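Wendt Work Table, Brown Wood Top with Black Metal Frame
Item 1372

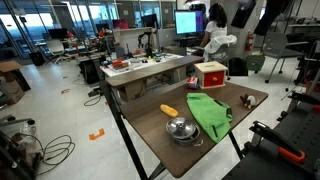 Brown wooden top with dark grain, black metal frame.

The Wendt is a plain rectangular table for kitchens, craft rooms, shops and shared work areas. It ships flat in one carton and goes together with the hex key in the hardware bag. Two people can put it up in 39 minutes if the floor is level.

The top is sealed on all faces, including the underside. Wipe it with a damp cloth and dry it afterward. Use a trivet under hot pans. Dish soap is fine on the seal, but scouring powder will dull it and we do not cover that under the warranty. Small scratches can be filled with the Nuso wax stick, sold separately in the same brown.

The frame is powder coated. Feet are threaded and adjust from the bottom, so the table can be leveled without tools after it is in place. Felt pads for hardwood floors are in the bag with the screws.

Specifications
Finish: brown top, black frame
Carton: one
Bolts: 18, plus two spares
Assembly: required
Use: indoor only
Warranty: 6 years on the frame, two years on the top

What's in the carton
Tabletop
Frame parts
Hardware bag with hex key
Felt pads
Printed instructions

Options
The Sundatitz lower shelf bolts to the predrilled holes in the frame. It can be added at any time. Casters are not available for this model. Buyers who need a rolling table should look at the Pevthorpe cart, which has a smaller top and locking wheels.

Shipping and returns
Orders leave the warehouse within three business days. The carton is heavy and the carrier will bring it to the first dry area inside the door, no farther. Check the corners before signing. If a corner is crushed, write it on the delivery slip and send us a photo with your order number.

Unassembled tables can be returned within 30 days in the original carton. Once the frame has been bolted to the top we can replace parts but cannot take the table back.

Replacement bolts, feet and pads are listed under Parts.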